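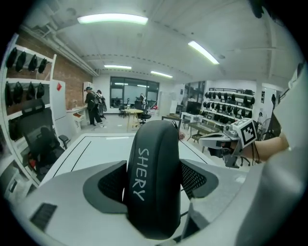
## Talking pianos with the woman who tunes mine

My piano got tuned in January, and I ended up keeping the tuner at my kitchen table for most of the afternoon. She's been coming to the house for years and we'd never talked about much beyond the weather and the sticky A above middle C. This time I asked if I could write some of it down. She said yes as long as I left her name out, because she already has more work than she can get to and doesn't want the phone ringing. So she's just "she" here, sorry if that gets confusing.

She looks after pianos all over the Vokow valley, plus a handful over the hill in Bangash that she inherited when the tuner there retired. The list stands at 87 customers. Some want her twice a year, most want her once, and a few call when a grandchild starts lessons and then go quiet again until the next grandchild.

I asked how she got into it, expecting a story about a musical childhood (I had one all ready in my head). No! She worked the front desk at Flallex, the piano store that used to be next to the bus station, and she took the job for the health insurance.

"I couldn't play a thing," she said. "I can play a little now. I've got one piece I do at the end of every tuning and people think I'm wonderful, and if they ask for a second one I start packing up my tools."

The store had a workshop in back, and on slow days she'd wander in there with her coffee. The technician let her pull old felts, then let her replace them, and after a while she was spending her lunch hour with a tuning lever. She was terrible at first. She told me she broke a string in her second week and cried in the restroom.

"I thought they'd take it out of my pay. He just handed me a coil of wire and told me to fix it. It took me the rest of the day and it looked like a bird's nest."

### The listening part

I've always assumed tuners have some kind of magic ear, so I asked about that. She made a face.

"You learn it. You play two strings that are nearly the same and there's a wobble between them, wow-wow-wow, and you turn the pin until the wobble slows down and goes away. My sister can hear it. My mailman can hear it, I showed him once. What takes years is the arm. You have to leave the pin so it stays where you put it, and you only find out if you did it right when you come back and it's gone off."

She uses an app on her phone for some jobs, which surprised me. She'll set the middle of the piano by ear and then check herself, or she'll lean on it in a house where there's a lot going on. Dishwashers are bad, she said. Aquariums are worse than you'd think, with the pump humming away on one note all day. One house has a parrot that sings back whatever she plays, a little flat, and she's asked for it to go in another room and been told the other room makes it lonely. So she tunes with the parrot.

A normal visit takes her an hour and a half. Mine ran longer this time and I felt guilty until she explained it was the furnace and not me. We'd had it going hard since before the holidays, the air had dried right out, and the whole piano had dropped in pitch.

"Everybody blames the kids banging on it. Kids don't do much. It's the heat coming on." She told me to get a cheap humidity gauge and set it on the lid, and to stop keeping a vase of water up there, which I've been doing for years thinking it helped!

### Things people keep in their pianos

I had to ask. She laughed for a good long while. Pencils, obviously. Coins. Hair clips, a great many guitar picks, a library card from a branch that closed. She once took out a whole deck of cards one at a time, and the family had her check it against the count on the box because they'd been missing it for 20 years. It was short the four of clubs.

Mice are the one that bothers her. They like the felt under the keys, and a good nest can mean stripping the whole keybed. She's picky about what goes back in. The felt she swears by is called Lastent, it comes in a dark red, and she buys it a roll at a time whenever she sees it because she's convinced they're going to stop making it.

"I've got more of it than I'll ever use. It's in the closet with the winter coats. My husband says we could carpet the hall."

### The free piano question

This was the part I really wanted, since a neighbor of mine has just been offered an old upright for nothing and has been asking everyone on the street what to do. I passed the question along and got a very firm answer.

"Pay me to look at it first. I charge 150 for a tuning and a lot less than that to come stand in somebody's garage for a few minutes with a flashlight. If the pins are loose, you've been given a very heavy shelf."

I asked what she does when she has to give bad news, and she got quieter about it. It's usually a grandmother's piano, she said, and they've already cleared a wall. She tries to find something that can be saved, the music desk or the legs. One man made the front panel into a headboard and sent her a picture of it. Other times people thank her, call the movers anyway, and then hire her every year to coax it along, and she does it, and she kind of loves those pianos.

We'd gone through a pot of coffee by then and she had a church to get to before choir practice. She played her one piece on the way out, standing up, with her coat on. I asked whether she'd ever learn a second one and she said she'd been working on something with a lot of flats in it and it wasn't going well.

I'm down for another visit in July. The vase is on the windowsill now and I still need to buy the gauge.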